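Akyol are going back on the road in January, and after a week of the same questions in my inbox I'm putting the answers in one thread.

First, the lineup. Sevim Akbulut is still singing and playing bass. Selim Akbulut is on guitar. Erdal Yurt has moved from drums to keys, and Octavio Apaza is the new drummer. He played on four songs on the last record, so he knows the material.

The run is nine shows in 13 days. It starts at Skorovum and ends at Hesadport. Most of the rooms in between are small, and two of them are places the band hasn't played before.

Skorovum holds 1,000 standing. When I checked this morning nearly 30 tickets were left on the balcony, and the floor was gone. The venue has a resale page that works fine. Please don't pay double to a stranger in the comments.

Hesadport is the big one. Capacity is 2,152 with the upper level open, and they've sold 1,656 so far. If you missed out on Skorovum and can travel, go to this one.

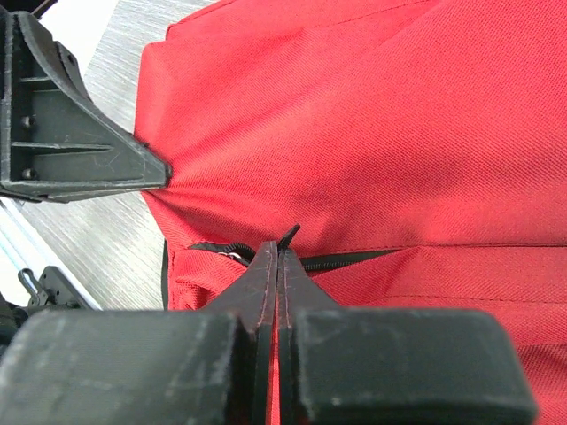 Tickets from the canceled spring dates are still good for the same city. If your city dropped off the list, you should have had a refund email. Check your spam folder before you write to the box office – they're slow right now.

Support on all nine nights is Bivia. They're a two-piece, drum machine and one very loud guitar. I saw them in a bar two summers ago and my ears rang until lunch the next day. Bring plugs.

Doors are at 7, Bivia at 8, Akyol at 9. Hesadport has a hard curfew at 11, so I wouldn't count on a long encore there.

On the set: Sevim told the mailing list they're playing the second album start to finish, then a short break, then new songs. Three of those have never been played live. She didn't give titles.

Lorne Lévesque is doing sound for the whole tour. He mixed the last one too, and you could hear every word even in the rooms with bad ceilings.

Merch will be cards only. There's a new shirt and a repress of the first EP on black vinyl. They aren't selling the EP online until the tour is done.

A few people asked about age limits. Skorovum is 18 and up. Hesadport is all ages, but under 16s need an adult with them. For the other seven, look at the venue's own page.

I'll be at the first night and the last two. Setlists will go up here the morning after each one.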